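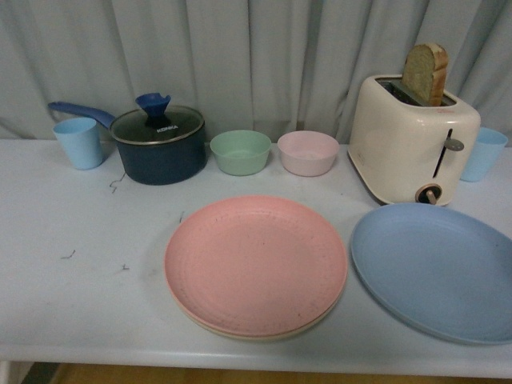 Camham, May

Every spring somebody at a dinner party tells me that the housework is as good as over. A machine will do it. I go home afterwards and do the washing-up, which has not heard the news.

So I have been reading up on plates. Stacking three of them is the sort of job you give a child to keep it out from under your feet, and it has become one of the standard tests for a household robot. A blue plate by itself and a pink one on top of a beige one make a problem: go to the plate, get something under the rim, lift it level, put it down on the others without chipping anything or sending the cups over the edge. You and I do this while talking about something else.

The Griresar trial has been at it since the winter. Its write-up lists 1,128 attempts at small kitchen jobs, and I read all of it, including the appendix, on a train with no buffet car. Plates do fairly well. Saucepan lids do less well, and glass ones are the worst, as the cameras tend to look straight through them. I have some sympathy, having walked into a patio door in front of my in-laws.
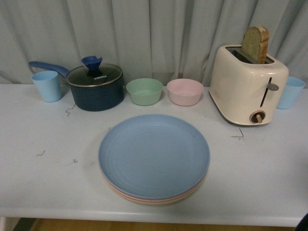
Page last changed: May, 15:12

Three plates in one pile, blue on top, would count as a pass under the Griresar rules. The rules don't mind what order the colours go in. My mother would have.

The fair question is how long it takes. The Skesorier people, who sell to canteens and so have to care about such things, reckon on 13 seconds a plate for their own machine on a good day. Their brochure calls this "unhurried". A canteen at half past twelve would call it something else, but then a canteen wants one job done four hundred times, and a home wants four hundred jobs done once each, usually with a cat in the way. I know which I'd sooner build a machine for.

Toasters are further off. The bread is soft, the slot is narrow and the lever needs a firm push straight down, and a grip that's firm enough for the lever is hard on a slice of white.
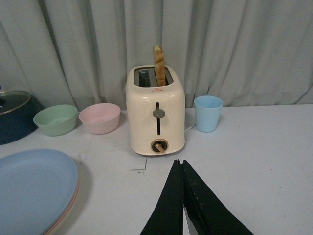
Gripper and toaster, with the plates stacked at the left.

The Van Dusen report, which costs more than my toaster did, expects a useful kitchen helper in 12 years. The last edition said 15, so we are gaining on it. I have put the report on the shelf over the sink, where I can see it while I dry up.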